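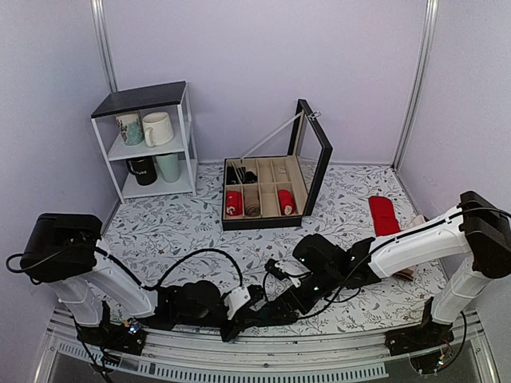 A two-arm workstation at Herkuren's Clenddale workshop, with a divided storage box, a cup shelf and folded cloth items on the mat.

CLENDDALE, October – Herkuren today released its Good Practice Guide for Shared Tabletop Robot Work, a plain-language handbook for small workshops, schools and service companies that want to put robot arms to work on everyday items like cups, towels and clothing. The guide is free to download and may be copied, printed, scribbled on and passed along to anyone who might find it handy.

The guide grew out of a long and very friendly working relationship between Herkuren, which sets up and runs tabletop workstations, and Favedard, a training company based in Haverford. The two teams had been swapping notes for years (much of it by phone, and a good deal of it over lunch) before anyone suggested writing the notes down in one place where other people could get at them.

"There are very good safety standards for robots already, and we want people to read them and follow them," said Anika Haddad, who leads workplace practice at Herkuren and edited the guide. "What we kept hearing from smaller shops was that they'd read the rules and then stand there on a Monday morning wondering what to do first. So we wrote down what we do first, and then what we do after that, and we tried to write it the way we'd explain it to a new coworker we liked."

The guide is divided into four chapters. The first covers the risk assessment that should come before any arm is powered on, including who signs it, where it is kept and when it has to be done over. Moving a station to a different bench counts as a change, and so does swapping a gripper, even for one that looks very much like the old one.

The second chapter deals with the workspace itself. It asks teams to mark the reach of each arm, to keep shelves and boxes in agreed positions, and to check hinged lids in both the open and closed position when planning a path. Cables get several pages of their own, with advice on leaving enough slack for the full range of motion and on routing the rest through a duct where hands and sleeves won't meet it.

Stations with two arms are the subject of the third chapter, which the authors expect will be the most thumbed. It sets out how to define the zone both arms can enter, how to decide which arm gives way, and how to test that decision at low speed before going any faster. It also recommends that one stop control halt both arms together, and that it be within easy reach of anyone standing at the bench.

The last chapter is about people: training, handovers between shifts, and keeping a log of near misses that everyone feels comfortable writing in. Favedard wrote most of it, drawing on its classes in Haverford.

"I'm fond of that chapter, I'll admit," Haddad said. "A near-miss log only helps if folks aren't afraid of it. Ours had almost nothing in it until we started thanking people for their entries out loud, and now it's the first thing I read when I come in."

Herkuren notes that the guide does not replace national or local safety rules, manufacturers' instructions or the advice of a qualified safety professional. Readers who spot something unclear or out of date are warmly invited to write in, and suggestions will be considered for the next edition.

Herkuren and Favedard will host an open house at the Clenddale workshop on Wednesday at 3 p.m., with printed copies of the guide, short talks and plenty of time for questions. There is no charge, but visitors are asked to sign up ahead of time through the Herkuren front office and to wear closed-toe shoes.

About Herkuren
Herkuren sets up tabletop robot workstations and helps the people who use them to work safely and comfortably. Its workshop is in Clenddale.

About Favedard
Favedard offers hands-on classes in workplace safety and equipment handling from its training rooms in Haverford.

Media contact: Anika Haddad, Herkuren, Clenddale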